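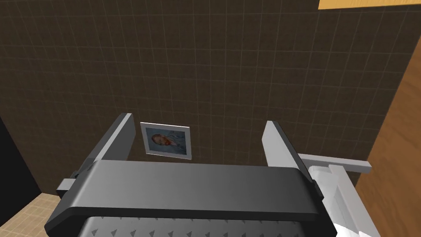 **Slide 1. Opening (2 min, don't rush it)**

Hi everyone. Walk to the front of the stage. Wait for the door to close.

Ask: who has ever tiled something? Hands up. Who was happy with it? (Pause. Fewer hands, always.)

I love grout. I've been looking forward to this talk since October, and I get to spend it on the part of a tiled wall most people only notice when it goes black! Small square tiles especially, because with small tiles you get so many joints that the grout is practically half the design.

Say thanks to Yanti Sinaga for lending me her sample boards, which are on the side table. Please pick them up at the break. Touch them. They're heavier than they look.

**Slide 2. What a joint does**

- Takes up the small differences in size between tiles
- Lets you keep a line straight across a wall that isn't
- Lets the surface get cleaned without dirt packing in between

Story: my first bathroom, in the apartment on Maltar Street. I was twenty-something and wanted no joints at all, tiles pushed right up against each other. By the third row I was off by a finger's width and had no idea why. Tiles vary! Even good ones. Without a gap there is nowhere for the difference to go, so it piles up and comes out at the corner, next to the light switch, where you will look at it every morning.

(If they laugh, tell the part about the landlord. If they don't, move on.)

**Slide 3. Color**

My favorite slide. Slow down.

Three boards, same tile, same layout, different grout. Hold them up in this order: matching, one shade lighter, white.

Matching: the wall reads as one surface. Calm, a bit like cloth from across the room.

One shade lighter: you see the grid, softly. With dark tiles this is the one I'd pick nearly every time. A brown tile with a slightly paler joint gives you the pattern without shouting about it.

White on dark: graph paper. Some people want graph paper, and good for them! But every wobble in your spacing is going to show, so be sure of your hands first.

Remind them that grout dries to a different color than it mixes. Make a test patch on a scrap board and leave it overnight. Look at it in daylight and then again under the bulb you're going to live with.

**Slide 4. Mosaic sheets**

Small tiles mostly come stuck to a mesh sheet, and sheets are wonderful, and they will also betray you. The gap *between* sheets has to match the gaps *inside* the sheet. When it doesn't, you get big squares floating over your little squares, and your eye finds them from the hallway.

How Thaddäus Trummer taught me, at his shop in Derkov:

1. Dry-lay a few sheets on the floor and step back.
2. Draw a level line on the wall. Ignore the floor, the floor lies.
3. Set the first sheet on the line and press with a flat board, never with fingers.
4. Set the next one and squint. Really squint, it blurs the tiles and leaves the lines.
5. Slide the sheet while the adhesive still lets you. If one row is stubborn, cut the mesh and move that row alone.

He made me pull down a whole afternoon's work once over one sheet. I was furious on the train home. He was right, and I have checked every sheet since.

**Slide 5. Mixing**

Demo if the bucket made it through the front desk. Otherwise use the clip.

- Water first, then powder
- Stir slowly, whipping it puts air in
- Let it stand as long as the bag says, then stir again
- Mix small. Small tiles eat time, and a full bucket will set before you reach the window

Thick like peanut butter is what you're after. If it drips off the float, it's too thin, and thin grout dries weak and patchy.

Work diagonally across the joints so the float doesn't dig them out. Then the sponge: wrung nearly dry, rinsed constantly, clean water every few passes. I used 998 tiles on my sister's shower wall (yes, I numbered the plan, it was a great week) and changed the water more often than I changed anything else.

**Slide 6. Corners**

Where the wall meets the floor, or another wall: no grout. Flexible sealant, color matched. The two surfaces move separately, and a hard joint there will crack.

Expect a question here. Someone always has a crack. Answer: rake out the old stuff, let it dry fully, tape both sides, run one smooth bead, pull the tape while it's still soft.

**Slide 7. Looking after it**

Mild soap, soft brush, a fan that gets used. Skip vinegar on cement grout, it eats away at it a little each time.

**Questions**

Likely ones: heated floors, epoxy grout (tougher, faster to set, practice first), painting over old grout (works for a while, sand lightly).

Workshop sign-up sheet is by the coffee. Saturday, starts at nine, bring gloves and old shoes.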